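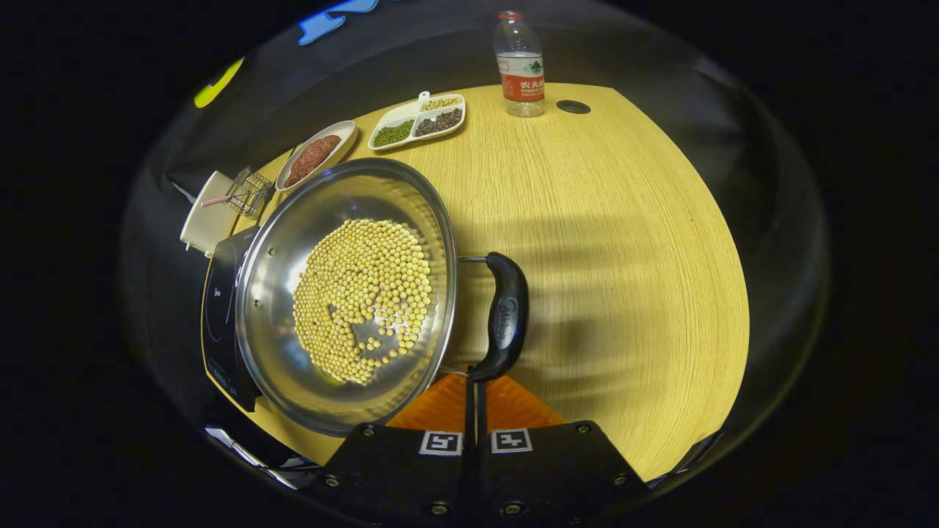
Fingers for round handles: Omby pads vs Plellis ribbed

Hand-held grippers and end effectors / 9 replies

jchisholm
Posted 7:42 am
I've been running two sets of fingers on the hand-held unit through March and wanted to put down some notes before I order more. Task is moving a steel wok by its plastic handle, soybeans in it, on and off an induction cooktop. Fisheye on the gripper, one marker on each finger.

Set one is the Omby flat silicone pads, grey. Set two is the Plellis ribbed ones in orange. Same body, same screws, same lens for both.

With the flat pads the wok rolls. You grab the handle near the base, lift, and the bowl tips toward whichever side has more beans in it. The ribbed set holds better but it's harder to let go cleanly. The handle hangs up on the last rib and the wok gets a little tug on release.

I've done 100 lifts on each. Flat pads rolled enough to spill on 14 of them, ribbed on 3. I'm leaning ribbed. Anyone using something else?

wattle_dan
Posted 8:15 am
What are you grabbing by, the metal shank or the plastic? The shank on mine is narrower and the pads wrap it properly.

jchisholm
Posted 8:21 am
Plastic, close in to the shank. I don't want the fingers on the metal, it gets hot once we start cooking for real.

cturcotte
Posted 9:03 am
I'd be careful reading much into that comparison. A wok with a layer of beans in the middle is a pretty friendly load. The beans want to sit in the bottom of the bowl. Try it with a litre of water and see if the ribbed set still looks good.

Also the tug on release is a bigger problem than you're making it. If you're collecting demos for a policy, every one of those demos ends with a jerk, and the arm will learn the jerk. We threw out 462 episodes last year over exactly that. I would take the roll over the tug any day, you can fix the roll by gripping square.

jchisholm
Posted 9:30 am
Gripping square only helps if the handle is straight. Mine curves down away from the bowl. There's no square on it.

Fair point on the water, I'll try it.

mags_in_guelph
Posted 10:11 am
Curved handle here too, and I side with Clifford on the release but not on the pads. Open the fingers slower and the hang-up goes away. We put a spring with less preload in the trigger and it took out most of it. Ribbed pads stayed on.

cturcotte
Posted 10:26 am
Slower release just makes it a slow tug.

mags_in_guelph
Posted 10:34 am
It doesn't on ours. Happy to send you the plots.

peg_and_bolt
Posted 11:50 am
Has anybody had the Plellis set long enough to wear it out? I was told 3,000 cycles and mine were going shiny at some 2,000. Once the ribs round off they behave a lot like the flat ones, so you're paying extra for the first few weeks. Omby pads cost less and you can cut them yourself from sheet.

Different question for the OP, how's tracking with the steel in view? I had a Wodton camera on mine and the inside of a polished pot was murder on exposure. It would meter off the bright rim and the markers went to mud.

jchisholm
Posted 12:22 pm
Tracking has been all right. The inside of the wok is basically a mirror and it does throw light around the rim, but the markers sit low and central so they don't get much of it. I locked exposure before the first lift and left it. Auto was bad for me too.

Colour of the pad made a difference I didn't expect. The grey ones disappear against the black plates, so it's hard to see finger contact when I review clips. The orange is easy to pick out.

wattle_dan
Posted 12:40 pm
You could get the flat ones in orange. Yilma sells the sheet in a few colours.

jchisholm
Posted 12:44 pm
Didn't know that. Might order a sheet and run the flat pads again with water in the wok, then do the ribbed set with a softer spring. Mags, what spring are you using?

mags_in_guelph
Posted 1:17 pm
I'll have to measure it, came out of a bin. Will post tonight.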